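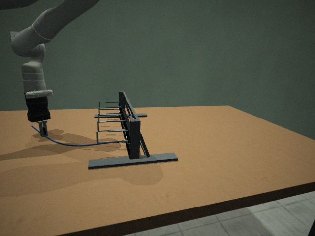 The Year I Finally Kept a Household Notebook

2 Dec 2022

So back in May I bought a plain gray notebook at the drugstore and decided I was going to write down everything that happens in this apartment. I don't mean feelings (I have a different notebook for those, and it's mostly empty). I mean things like when the water filter got changed, what size bulb the hall lamp takes, which key opens the bike room. Boring stuff! The stuff I look up over and over and then forget again by dinner.

The idea came from my old neighbor Ewurabena Laryea, who ran her place like a small ship. If you asked her when she'd last had the oven looked at, she'd pull out a binder and read you the month. I used to tease her about it. Then our heat went out, and the repair guy asked me for the model number and the year it went in, and I stood there in my socks with nothing to tell him. Ewurabena had moved away by then, but I texted her that night and she sent back one word: "Binder."

I didn't go for a binder. I knew I'd buy the dividers and the hole punch and the nice labels and then never open it. A notebook with a pen clipped on felt like something I could keep up with, and so far I have, more or less. There's a gap in the summer when I was away and then just plain lazy.

What goes in it

The first page is phone numbers. Landlord, plumber, the vet, my brother, the nice woman at the front desk downstairs. After that it just goes in order, one thing after another. I tried sections for a while and kept running out of room in Kitchen while Bathroom sat there blank, so now it's all one long list and I flip back when I need something. My friend Wilmer thinks this is madness and wants me to put it all in a spreadsheet. Wilmer also has 2000 unread emails, so I'm not taking advice from him right now.

My favorite entry is the one for the couch. I wrote down what I paid for it (293 dollars, used, with the legs in a bag) and the width of the doorway, which I'd measured after we were already stuck in it. Next time I move I'll be so glad to have that number. I also wrote down the paint color in the bedroom, and good thing, as the can has rusted shut and the label peeled off.

Then there are pages that are no use to anybody. I've got a whole half page on a smell in the hall closet that came and went. I've got a drawing of how the shelf brackets go, and I can't tell which way is up on it. One line just says "the small one, NOT the other one" with no date, and I've been wondering about it for months.

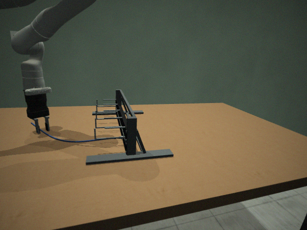
Stuff I'd do differently

Dates. Put the date on everything, even if it feels silly. I skipped them at first and now half of the early pages float around in some kind of timeless spring.

I'd also leave the first two pages blank and add the index later, once there's something to put in it. Mine is squeezed onto the inside cover in tiny letters and it goes around a corner.

And I'd use a pen that doesn't bleed through. I have 10 pages where the back side is unreadable, including the one about the water shutoff – so if a pipe bursts I'll be holding it up to the window and squinting. I should copy that one over tonight. If any of you keep something like this, tell me how you handle warranties, because mine are all still in the drawer with the takeout menus.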